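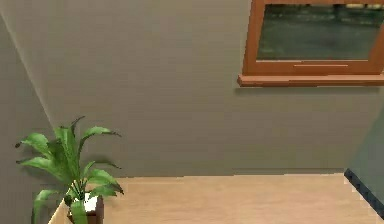 A rendered corner with a plant and a wood-framed window.

I've been using a thin client at my desk for over 3 years now, and I want to make the case for it, mostly to the folks who keep telling me to buy a real computer. I had a real computer. It had a fan that sounded like a leaf blower and it wanted an update every time I had a call in ten minutes. The box I use these days cost me 149 dollars, refurbished, and it does one job: it connects me to a desktop that lives somewhere else. I love it!

What I don't love is how these things get sold. Go look at the page for Wavon (that's the one I run) or for Zinetti, and the first thing you'll read is how little memory it needs. Great. My toaster probably qualifies. Then you get a list of protocols and a trial button, and you're supposed to feel something. When I put Wavon in front of my sister-in-law Nidia Taipe, who does billing for a dental office, she asked me two things. Would her label printer work, and would her second screen come up the right way around? I couldn't find either answer on the product page. I found the printer one on page six of a forum thread, from a guy who'd given up in January and then come back to say he'd fixed it.

So that's my gripe. Small systems brag about being small, and small is easy to brag about because you can put a number on it. Printers are messy. Headsets are messier. If your working day goes through a remote desktop, the whole thing lives or dies on whether the little stuff you plug in gets passed along to the other end, and I'd trade half the spec sheet for one plain list of what's been tested and by whom.

Skorkero came close, I'll give them that. They had a hardware list for a while with 3355 entries on it, and you could search it by the name printed on the bottom of the device (imagine!). Then they moved it behind a login. I wrote in and asked why and got a polite note about keeping the data fresh. Okay, but I wasn't going to make an account just to find out if my webcam works before I've even decided to try the thing. I closed the tab and so did everyone I sent the link to.

My friend Radosław Domański disagrees with me on all of this, loudly. He looks after the machines at a print shop and he says a hardware list is out of date the minute it goes up, so you might as well boot the trial from a stick and see. He's not wrong about the stick. I keep one in my bag. But he's a guy who enjoys that kind of afternoon, and Nidia isn't, and there are a lot more Nidias out there buying these boxes than Radosławs.

The other thing I'd change is the trial itself. Wavon gives you the full system and lets it run. Yen gives you a version with the sound turned off — the sound! — and I can't think of a worse piece to leave out when half of what people do on a remote desktop is sit in meetings. I gave it a morning and went back.

Anyway, if you've got an old laptop in a closet, try one of these on it before you recycle the thing. Plug in your worst printer first. And if it works, please go post the model number somewhere that doesn't ask for a password.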